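Block 3 notes: wallets, keys and who can move the money

Hello again all. I've typed these up from my own scribbles after the session, so they follow the order we went in, more or less, with the bits I forgot to say put back where they should have been. If you missed the session you should be able to get by with these and the reading. If you were there, you'll notice I've quietly fixed the thing I got wrong on the whiteboard (more on that further down).

Last time we finished with the idea of a ledger that lots of computers hold a copy of. Everyone seemed fairly happy with that. The question Zainab Omoregie asked right at the end was the one I wanted to start with: if the ledger is public and anyone can read it, what stops me from moving somebody else's coins?

Short version: a signature. Longer version: the rest of this handout.

Keys, as plainly as I can put it

A private key is a very large number. Really, that's all it is. Your wallet software picks it at random from a range so huge that the odds of two people landing on the same one aren't worth losing sleep over. From the private key the software works out a public key, and from the public key it works out an address. The sums run easily in that direction and (as far as anyone knows) can't be run backwards with the computers we have. So I can hand you my address, you can pay me, and you're no closer to knowing my private key than you were at breakfast.

When I want to spend, my wallet writes a message saying, in effect, move this amount from here to there, and signs it with the private key. Everyone else on the network checks the signature against the public key. If it matches, the payment is allowed through to wait its turn for a block. If it doesn't match, it's thrown out. Nobody on the network asks for your passport, and nobody checks whether you were in a good mood or under pressure when you signed. Hold on to that last point, we'll need it later.

The whiteboard mistake: I wrote that the coins are "in" the wallet. They aren't! The coins are entries on the ledger. The wallet holds keys. I know this, I've taught it for years, and I still write it wrong when I'm talking and drawing at the same time. Put a line through it in your notes.

Recovery phrases

Most wallets will show you a list of words when you set them up, often 12 of them, and tell you to write them down. Those words are a backup of the key material in a form that a human can copy without going cross-eyed. Anyone who has the words can rebuild the wallet on their own device and spend from it. They don't need your phone or your PIN.

Ross Laing asked whether he could just take a screenshot. Please don't. A screenshot goes to your photo folder, your photo folder very often goes to a cloud account, and now your savings are protected by whatever password you chose for that account when you were seventeen. Pen and paper is fine. Two copies in two places is better — one fire or one leaky ceiling shouldn't be the end of it.

A few people asked about splitting the phrase in half and hiding the halves separately. It sounds clever but I'd steer you away from it. Lose either half and you're locked out, and someone who finds one half has a much smaller guessing job than you'd think. There are proper schemes for splitting a secret, and we'll do one in the workshop.

Hot, cold and somebody else's

I use three words for where the keys live, and you'll see them in the coursework questions.

Hot means the keys are on a device that's connected to the internet. Handy for small sums. Treat it like the cash in your pocket.

Cold means the keys are kept on something that stays offline, and the signing is done there. It's slower and a bit of a faff, and that's partly the point of it.

Custodial means a company holds the keys and you hold an account with the company. You log in, you see a balance, you press a button and they sign on your behalf (or don't). Most people's first coins are held this way because it feels like online banking. What you've got is a promise from the company, and the ledger knows nothing about you at all.

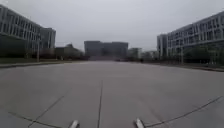 Akska, June

The case study for this block is the Plarka exchange, and I'm going to use it again in block four, so do read the pack. I wrote most of the pack myself while I was over in Akska, which explains why some of the footnotes are in a slightly odd order. Sorry!

Plarka was a small custodial exchange with 63 staff at its largest. Customers paid in ordinary money, bought coins and mostly left them there. The company kept a hot wallet for daily withdrawals and a cold store for the rest. So far, so normal. The interesting part is how the signing was arranged.

To begin with, the cold store had a single key. One of the founders held it. If he was ill, large withdrawals waited. If he'd been run over by a bus, they'd have waited for ever. The staff knew this and grumbled about it, and it stayed that way for far too long, mainly for the boring reason that everybody was busy.

Then they brought in a firm called Zovach to set up what's known as multisig, meaning multiple signatures. There are several keys, and the rules attached to the coins say how many of them have to sign before anything moves. Plarka went for five keys with any three needed. I drew this as five stick people holding hands, which I'm told was not helpful, so let me try it in words.

Suppose the five keys belong to Ann, Bob, Cat, Dev and Eve. Ann, Bob and Cat can sign together and the money moves. So can Bob, Dev and Eve. Ann and Bob on their own can't. If Cat drops her key in the sea, the other four can still manage, and the first thing they should do is move everything to a fresh set of five. If a thief gets hold of Dev's key, he's got one signature and needs two more.

Now the point I asked you to hold on to. The network doesn't care why somebody signed. With one key, one frightened or greedy or badly tricked person is enough to empty the store, and the payment can't be called back afterwards. With three needed out of five, you'd have to frighten or bribe or fool three people. If they live in different towns and work different hours, that's a lot harder to arrange in an afternoon. Security people talk about "coercion risk", and it's on the reading list under that heading. It isn't a maths problem and no amount of longer keys will fix it. It's a question of who is able to say yes, how quickly, and who knows that they can.

Delay helps too. Plarka's second change was a time lock on the cold store, so that any large withdrawal sat for 25 hours before it could complete, with a message going to every key holder as soon as it was started. Why 25 and not 24? I did ask. Somebody wanted to be certain that it always ran past the same time next day, so whoever was on shift would see it. I rather like that.

Things that went wrong anyway

I don't want you going away thinking multisig is magic. Have a look at section 8 of the pack, which is the incident log. Two of the five key holders at Plarka turned out to be keeping their signing devices in the same locked drawer, as they shared an office and it was convenient. So the drawer was worth two signatures. On paper the scheme was three of five, and for anyone with a screwdriver it was rather closer to one drawer and a friend.

The other one is worse, to my mind. The signing device they used, the Tufa, has a small screen which shows the first and last few characters of the address you're paying. A key holder got into the habit of checking only the ones at the start. You can see where this is going. It's quite possible for an attacker to generate address after address until one turns up with the same opening characters, and then swap it in. She caught it on the third prompt and refused to sign, and the log is very honest about how near it was.

So check the whole address, on the device's own screen where it will show it, against a copy that reached you some other way. It's dull. Do it all the same.

For the workshop

Bring a pencil and some paper, and leave any real wallets at home. We'll be using practice coins that aren't worth anything, so you can make as many mistakes as you like.

Before you come, please have a go at these:

Read the first two parts of the Plarka pack and the incident log. Skip the appendix on fees unless you enjoy that sort of thing.

Sketch a signing scheme for a small charity with four trustees, one of whom is often abroad. Say how many keys, how many needed, and where each one is kept. I'm more interested in your reasons than in the numbers.

Write a paragraph on what should happen on the day a key holder leaves the charity. Most people forget this one, and it's worth a good few marks in the coursework.

We start at 10.15 in the usual room, and I'll have the practice devices out from ten if you want to get yours set up first. If you're stuck on the trustee question, email me a half-finished version and I'll scribble on it.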